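The year I turned thirty-five I was making a radio documentary about a ferry that no longer ran, and I had been making it for so long that people had stopped asking how it was going and started asking whether I was sleeping.

The ferry was called the Drellari. It had carried people and sheep and, once, a church organ between the mainland and a small island called Skidness, and I had collected 2,451 minutes of tape about it. I had the organist's niece. I had two brothers who remembered the same storm in different decades. What I didn't have was Daithí Noonan, the last man to pilot her, who had answered my first letter with a very polite no and my second with a Christmas card.

My editor, Darragh Fahy, was a patient man, but he had a slot to fill in May and he wanted fifty minutes he could play without blushing. "You've got a boat with no driver," he told me over the phone, and I could hear him eating toast. "Go and knock on his door, would you? Bring a cake."

So I went, and I brought a cake, a dense brown thing from the Šimkus bakery that had cost far more than I could put on expenses, and I carried it on my lap for the whole of the bus ride with my recorder tucked underneath it like something I was smuggling. 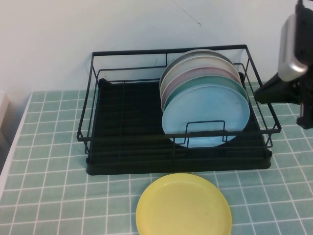
Daithí took the cake from me at the door and looked at it for a good long while, and then he looked at me, and then he said I had better come in before it rained on the both of us. He put me in the kitchen and went off to find his glasses, and he was gone so long that I got to know the room pretty well. There was a pale green cloth on the table with white lines running across it in little squares, and on the cloth a black wire dish rack with five round plates standing in it, the front one sky blue. I remember thinking that I could record the clock, at least, and go home with that. Then he came back with his glasses on his forehead and asked what sort of microphone it was, and whether it could hear a man thinking.

I said it could hear nearly everything else.

"Then leave it switched off till I've had my cake," he said, and I did, although it hurt me to do it. He talked the entire time he was eating. He told me about the engine, and the fog, and a woman who crossed every Friday with ten hens in a baby carriage and would pay for only nine of them. He told me how the boat shook just before she touched the pier — you felt it in your teeth, he said, before you felt it in your feet. It was the best interview I have ever had, and there isn't a second of it anywhere.

When he had pressed up the last crumb with his thumb, he nodded at the recorder. I switched it on. I asked him to tell me about the Drellari.

"She was a boat," said Daithí Noonan, and folded his hands.

I have played that piece of tape for a lot of young producers since then, and they always laugh, and I let them. But if you turn it up there is a long quiet after it, and in the quiet a chair creaks, and a kettle starts, and an old man breathes in as though he's going to say something and thinks better of it. I must have listened to it a hundred times on the bus home, with the empty cake box on my knees. 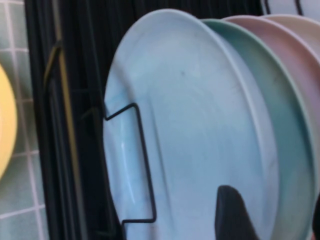 ## What Darragh Said

He said it was a disaster, naturally, and then he asked to hear it again.

We sat in the small edit room with the door shut, the two of us and a bag of oranges, and he ran it back and forth until it was dark out. Then he took my opening, the one I had rewritten all winter, with the gulls and the history and the tonnage, and he lifted it clean off. He put Daithí there instead. Four words, and the quiet after them, and the kettle coming up underneath.

"Now," he said, peeling the last orange and handing me half, "bring in the brothers."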